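Section 4. What the handling rules ask for, and what they leave out
March. Posted by the Macedo bench group

Home | Papers | Methods | Data | Contact

Most written practice for household manipulation is a list of things the arm must not do. The Civeck checklist, which we adopted for this study, is typical. It limits speed near people, sets a grip force ceiling for breakable items, and requires a soft cover over any joint that could pinch. We have no quarrel with any of that. Our doubt is about whether a lab that ticks every line has shown anything about the quality of the work.

Dish loading makes a fair test. The checklist has 2 clauses on tableware, both concerned with dropping it. Neither says how a plate should be presented to the rack, how far it may be tilted before release, or whether fingers may push on the wires while placing it. Figure 1 is typical of the task: a pink plate is held at a tilt over the open rack, with a finger of the gripper pressing on its near side. Under the rules as written, this pose and a much worse one would earn the same mark.
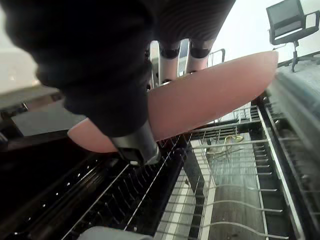
Figure 1. Plate held above the dishwasher rack.

One reader of an earlier draft, from Furkarora, objected that a checklist was never meant to grade skill, and that asking it to do so would only produce longer checklists. Safety rules should stay short enough to be read on the day, the reader wrote, and placement quality belongs in the task report. We accept the first half of this. The second half assumes that task reports are written with some care, and in our reading of them they seldom are. "Plate placed" is a common entry. It covers a plate seated between tines and a plate leaning on its neighbor.

We logged 223 plate trials under the Civeck rules. Of these, 188 were marked compliant by the operator at the time. When the same trials were scored later against a placement standard, which asked that the plate be released only once both sides of the rim were inside the slot, the two sets of marks agreed poorly. We do not report a single agreement score, as the later scoring was done by people who had helped write the standard, and we would not trust such a number from another lab.

Sleeves raise a similar problem. The rules ask that covers be fitted and intact. They do not ask how a cover should sit once the arm has been moving for a while, or whether folds gathered near the wrist should be pulled straight between runs. The Fastier guidance does mention bunching, but only under cleaning.

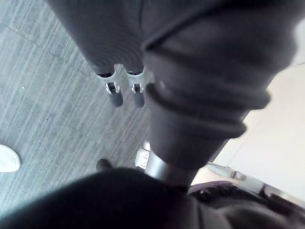

A rule that says "fitted" can be satisfied at the start of a session and never looked at again. We would prefer a check tied to the task, made before each change of object, with the result written down even when nothing is wrong. This costs time. We have no evidence yet that it prevents damage, and we suspect that part of its appeal is that it looks thorough.

For now we recommend keeping the safety list as it is and recording placement apart from it, in plain terms, by someone other than the operator.

Contact the bench group | Copyright Macedo | Back to top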